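Trolness 핸드 그리퍼 작업 노트 - 3월, 오후 4시 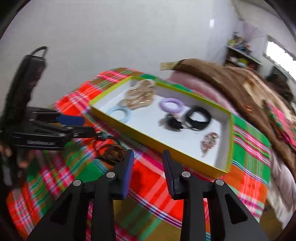
트레이에 담은 머리 액세서리와 그리퍼 두 대. 구슬 장식은 트레이 밖 체크무늬 천 위.

오늘 한 일은 패드 비교와 링크 유격 점검. 지난번에 조(jaw) 끝이 벌어지면서 비틀리던 문제는 핀을 다시 끼우고 나서 줄었다. 완전히 없어진 건 아님. 손잡이를 끝까지 당기면 오른쪽 조가 왼쪽보다 조금 늦게 따라온다. 링크 구멍을 리머로 다시 다듬을지, 부품을 새로 뽑을지 아직 못 정함.

물건은 일부러 성질이 다른 것으로 골랐다. 스프링 끈, 집게핀, 넓은 밴드, 반짝이 장식 핀, 구슬 장식. 블록만 집어 보던 때는 패드 차이가 거의 안 보였는데 이쪽은 바로 드러난다.

물건별 메모
스프링 끈: 하늘색, 연보라 둘 다 옆에서 누르면 눌렸다가 튀어나온다. 고리 안쪽에 한쪽 조를 넣고 집는 편이 낫다. 세게 쥘 필요 없음.
큰 베이지 집게핀: 트레이 벽에 기대 있으면 접근 각도가 안 나온다. 벽에서 조금 끌어낸 다음 집었다. 물결 모양 굴곡에 패드가 걸려서 일단 잡히면 안 빠짐.
작은 검정 집게핀: 제일 까다롭다. 조 끝이 바닥에 먼저 닿는다. 끝을 더 얇게 깎아야 할 듯.
검정 밴드: 문제 없음.
로즈골드 핀: 장식 쪽을 잡으면 돌아간다. 좁은 끝 쪽을 잡으면 덜하다.
구슬 장식: 줄 사이로 패드가 파고든다. 들 때 한쪽이 처져서 두 대로 같이 드는 게 맞음.

집계는 Sani 패드로 100회 시도해서 52회 한 번에 성공. 재시도까지 넣은 숫자는 따로 안 셌다. 실패는 대부분 작은 집게핀과 로즈골드 핀에서 나왔다. Istuno 패드는 다음에 같은 물건, 같은 트레이로 돌릴 것. 그 전에 손잡이 스프링은 건드리지 말 것. 조건이 섞인다.

천은 계속 깔고 하기로. 맨 책상에서는 트레이가 밀려서 기록이 들쭉날쭉했다. 다만 천이 접히면 트레이가 기울어지니 시작 전에 펴 놓기.

무게는 손잡이 포함 221g. 오래 들고 있으면 손목이 먼저 지친다. 암 쪽 삼각형 홈을 더 키우면 조금 줄겠지만 강성이 걱정. 일단 보류.

남은 일
- 오른쪽 조 링크 구멍 확인
- 조 끝 얇은 버전 3개 출력 (Rurthorpe 공용 프린터, 비는 시간 확인)
- Istuno 패드 접착. 지난번 접착제는 하루 지나니 모서리가 떴음
- 핀 여분 주문

로그 파일은 공유 폴더 trolness/패드비교에 올려 둠. 앞부분 몇 회는 카운트를 늦게 켜서 빠져 있었고 다시 돌려서 채웠다.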